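Telholm
Two-arm planning and grasp software for tabletop work

Overview
Features
Soft and stretchy items
Requirements
Getting started
Release notes

Telholm plans and runs the motion of two arms that share one work surface. You give it a task as a short list of goals, it looks at the table, and it works out which arm should do what and in which order. It grew out of a tool we wrote at Nurnley for our own bench, where we were tired of rewriting waypoints every time a bin moved an inch. We still use it every day, and we're very happy with where it has ended up!

What's in the package

Shared-space planner
Both arms are planned together, so one can reach into a bin while the other waits over its own part of the table. Plans are refreshed 7 times a second. If an arm has to hold still for a moment, it holds at a point you can set yourself, with its own clearance above the surface.

Overhead perception
One camera above the table is enough to begin with. Telholm fits outlines to trays, bins and rods, and gives each one a position and a long axis. Surface marks and small debris are filtered by height, and you can tune that filter while the live view is running (this used to need a restart, and we got plenty of mail about it).

Task editor
Goals are written in plain text files. The install comes with 53 sample tasks, from simple pick and place to a few two-handed ones that we had a lot of fun writing. Copy one, change the object names, and you have a decent starting point.

Cable model
New in the August release. Wrist cables are now part of the collision model as a flexible band. Draw the slack loop once in the setup view and the planner gives it room when the gripper goes into a container.

Soft and stretchy items

Cloth and rubber bands are where most of our work has gone this year. A crumpled cloth has no fixed shape, so Telholm scores many possible grasp points on the folds and keeps the best 3 as options. A band between two rods is treated as a link: move one rod and the planner knows the other is involved — even when one of them is lying in a tray and the other beside it. Benedikt Lehner wrote the link solver and would love to hear about odd cases. The bench task below uses both parts, with the band and dowels on the left and the cloth bin on the right.

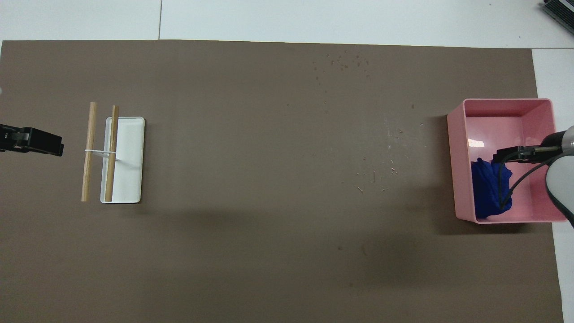

Requirements

A Linux computer with a recent graphics card
Two arms with a supported driver (the Leitner and Skunlow drivers are included)
Two-finger grippers, any finger length
One fixed overhead camera

Logging takes over 200 MB per hour with video switched on. You can turn video off and keep joint data only.

Getting started

Install the package, run the calibration tool, and open the sample task called band_and_cloth. Calibration asks you to touch the corners of the mat with each gripper in turn. Start at low speed. The setup guide covers the rest, including how to add your own objects to the library.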